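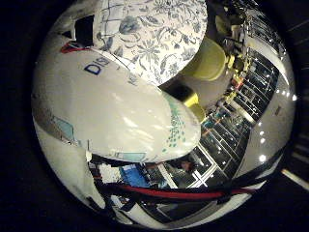
Gutgate Folding Sluice, Model 2111

The Gutgate is a folding aluminum sluice box for creek and bench work, sold by Wondine out of Prilthorpe. It replaces the older one-piece box, which was heavy and awkward on a steep trail. The maker says the new one catches finer gold than any box its size. I have seen that claim on the side of most sluices made in my lifetime, and I would want to see the tailings before I believed it.

What you get

The box comes in 3 sections that hinge together and lock with spring pins. It ships with ribbed matting for the head, a strip of expanded metal, and a mat of looped carpet for the tail. The flare at the top bolts on. Legs are sold separately, and the ones in the catalog are too short for most creeks I work. Flat rocks are free.

How it is supposed to work

Gravel goes in at the flare, the ribbed matting shows you color early, and the expanded metal holds the heavies while the light sand washes over. None of that is new. What Wondine points to is the "gut," a drop in the floor between the first and second sections. Water is meant to curl back on itself there and let flour gold settle.

It does curl back. Whether that helps is another matter. With clean, classified gravel and a steady flow, the drop stays open and you find black sand sitting in it. Feed it anything with clay and it packs solid, and after that you have an ordinary sluice with a step in it.

Sibusiso Hlongwane ran one beside his old Nowakowski box for most of September, same bank, same screen size. He panned the tailings from both and could not pick a winner. He liked how the Gutgate folded. He did not like the pins, and lost 2 of them in the creek.

Recovery figures

The brochure prints a recovery percentage to one decimal place. It does not say what size the gold was, how much gravel was run, or who did the weighing. I have left the number off this page for that reason. If Wondine sends the test sheet, I will post it.

Care

Rinse the hinges after every outing. Grit gets into them and they start to bind. Roll the mats, never fold them. Carry spare pins.

Should you buy one?

If you walk a long way in and want a box that fits in a pack, it is worth a look. If you already own a decent sluice and hope this one will find the gold you are missing, spend the money on a better classifier first.

Page last checked 18/10/2026. Price on request from Wondine.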